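Forums > Manipulation > Software > Grasping and Planning

Wrist camera mask latches onto the rack rail after the grasp
Started by Čestmír Paulík, Monday, 9:14 am

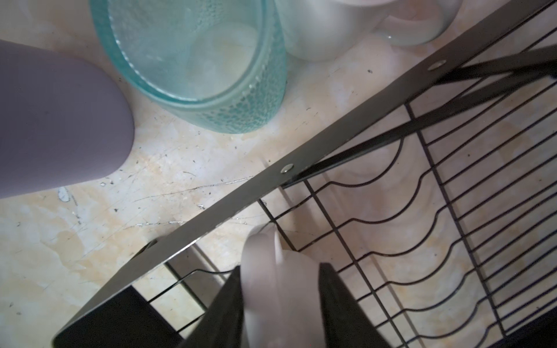 Setup and what I've tried

Task is loading mugs into a wire dish rack, parallel gripper, wrist camera only. The segmentation model gets a prompt point at grasp time and then tracks the held object frame to frame. We use the mask for two things: a held-object check at 5 Hz, and a rim ellipse fit that gives the planner the mug pose for placing.

With the mug between the fingers and the rail just past it, the mask grows. It starts on the white rim, jumps to the long flat rail, and then takes in part of the wavy wires. The ellipse fit still returns something, and the planner happily uses it. I logged 400 place attempts and the mask went bad in 3 percent of them. Every one of those had the rail close to the rim in the view.

Tried so far:
- higher mask confidence threshold (drops good masks too)
- a second prompt point on the rim (no change)
- turning the exposure down (helps with glare on the stone, nothing else)

Running the Kindel tracker, stock weights. Any ideas before I start labeling data?

Č.P.

---

wysocka_lab
Monday, 9:52 am

Stop tracking after the grasp. Once the fingers close, the mug is fixed in the gripper to within your slip tolerance. Take one good mask before you get near the rack, fit the ellipse, store the pose in the gripper frame and use forward kinematics from there. You are asking a tracker to tell you something the arm already knows.

---

tmorrow
Monday, 10:20 am

Disagree with the above. Mugs rotate in parallel fingers, especially when held near the rim. If it tips ten degrees on the way over, your stored pose is wrong and you find out when it hits the rail.

What I'd do is crop. The fingers always land in the same pixels, so you know where a held object can be. Make a fixed polygon between and above the fingertips and throw away everything outside it. Cheap and it runs before the model.

---

Čestmír Paulík
Monday, 10:41 am

wysocka_lab: we did that at first. Tipping was the reason we moved to tracking.

tmorrow: a crop would take off most of the rail but not all of it. Looking at the posted view again, the mug comes up from the bottom edge and the rim ends just below the rail. A polygon big enough for our tallest mug includes a piece of rail.

---

bavwood_dan
Monday, 11:05 am

Size the polygon per object then. You picked the thing up, so you have a height estimate.

Second thing. The rail is dark gray and your mug is nearly white. If a mask covers both, the brightness histogram inside it has two humps. We run that as a sanity check on the Bavwood cell and reject the frame. Five lines of numpy.

---

wysocka_lab
Monday, 11:18 am

And the first time somebody hands it a black mug the check does nothing. There's a teal glass on that counter too, and it's translucent. Good luck with a histogram on that.

---

bavwood_dan
Monday, 11:26 am

I said sanity check. I didn't say it was the detector.

---

ramside_k
Monday, 1:30 pm

You have the arm pose and presumably the rack pose. Render the rack into the wrist view at each step and subtract it from the mask. We do this at Ramside with a crude model: a box for the rail, nothing for the wires. Dilate the rendered rail by a few pixels to cover calibration error. Where the rail overlaps the mug in the view you need depth order, but if the mug is nearer you can just keep the pixels.

The catch is that the rack has to stay where you think it is. We re-register before each load — takes under a second off the two rivets, if yours are as shiny as they look in the picture.

---

tmorrow
Monday, 1:44 pm

Rendering the rack is a lot of plumbing for a 3 percent failure rate. I'd still crop first and measure.

---

Čestmír Paulík
Monday, 4:12 pm

Replayed the logs with the per-object polygon plus the histogram check. Bad masks are down to four out of the 400. In all four the mask took a thin strip of rail, too small to show in the histogram, and the ellipse came out long in one direction. I added a limit on the axis ratio and that rejects them. On a rejected frame the planner now holds the last good pose for up to half a second, then backs off and looks again.

Glasses not tested yet. I'll try the rail rendering when I get to those. ramside_k, do you dilate by a fixed number of pixels or scale it with distance?

---

ramside_k
Monday, 4:37 pm

Scale it. Fixed was fine far out and too small up close. I use six pixels at 30 cm and go up from there as the camera gets nearer.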